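**Terkley furniture maker to open second workshop in February**

Wullico, the Terkley firm that makes desks and tables for schools and libraries, will open a second workshop on the Usuga estate in February. The new site will create 19 jobs over its first year and will handle all of the company's large table orders.

The company has worked from a single building since it was set up by Benedek Sipos and Boglárka Vida. Space there has been short for some time. Finished tables have had to be stored on their sides in the loading area, and the firm turned down two large library contracts last year for want of room.

"We were moving every piece three times before it went on the van," said Benedek Sipos, joint director. "The new building has a proper straight run from the saws to the finishing room, with doors wide enough for our longest tops. It should make a real difference to delivery times."

The Usuga unit was last used as a paper store and has been empty for several years. Work on the roof and wiring is complete. Dust extraction is being fitted now, and the spray room will be ready in time for the opening.
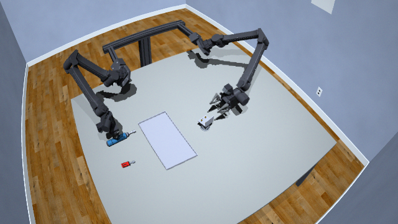 Customers with orders already placed do not need to do anything. Orders due before the end of February will be made and sent out from the existing workshop, and anything due after that will come from Usuga. Telephone numbers and account contacts stay the same. The showroom will remain in Terkley, open on weekdays and on the first Saturday of each month.

The move also brings a change to the range. The Vosuta reading table, which until now has been made to order only, will become a stock item in two lengths. It will be offered with a choice of oak or ash top and can be supplied with power sockets set into the centre line. Wullico has supplied 296 Vosuta tables to public libraries so far, and expects to make a further 200 in the first year at the new site.

Esi Osei, who leads on design, said the table had been altered slightly after comments from library staff. The feet are now adjustable from above, and the underside rail has been moved back to give more knee room for wheelchair users.

"Libraries told us that the old feet were a nuisance on uneven floors," she said. "You had to tip the whole table to get at them. It was a small thing to put right – we should have done it sooner."

Recruitment for the new posts is under way. The firm is looking for bench joiners, machinists, finishers and two drivers. Four of the posts are apprenticeships, open to anyone aged 16 or over, and will be run with day release on a Wednesday. Andor Deák, workshop manager, will be in charge of both sites until a deputy is appointed.

Local people and trade customers are invited to look round before production starts. The open afternoon runs from 2pm to 5pm on a Saturday in February, with the date to be confirmed on the company's website. Places are limited to 50 and should be booked in advance. Parking is available behind the unit, with step-free entry from the same side.

**Press contact:** Veronika Bognár, Wullico press office, Terkley. Requests for interviews and site visits should be made by email at least two working days ahead.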